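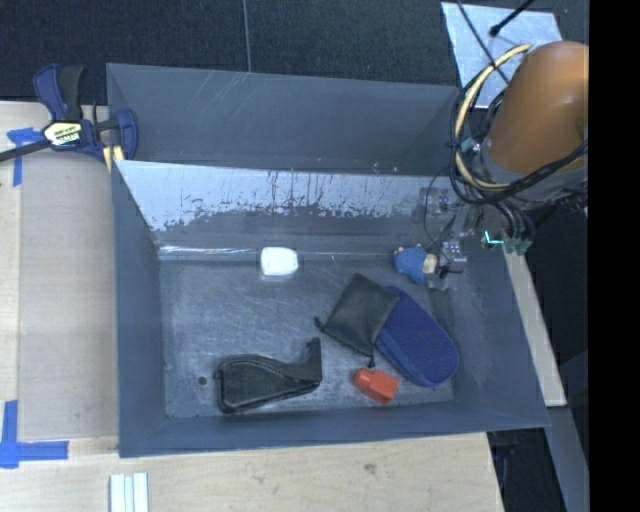
A grey bin with a few small items inside, on a wooden tabletop.

Opinion: Letting fees should be stated in full
2019-09-07

Tenants in Dresbridge are still asked to commit to a home before they have seen what it will cost them. The advertised rent is clear enough. The charges for referencing, inventory and renewal often appear only when the agreement is ready to sign.

In April this association reviewed 200 local listings. Only 8 set out every charge beside the rent. On one two-bedroom flat in Vernex Court, advertised at £728 a month, the first payment came to £906 before any deposit was taken.

Agents reply that each tenancy is different and that a full list would confuse applicants. We do not accept this. A household able to compare rents is able to compare fees, and a landlord with fair terms loses nothing by printing them.

The council should make full disclosure a condition of its accreditation scheme, beginning with the new lettings at Gakus Wharf. Agents who decline should not be permitted to display the council's mark in their windows.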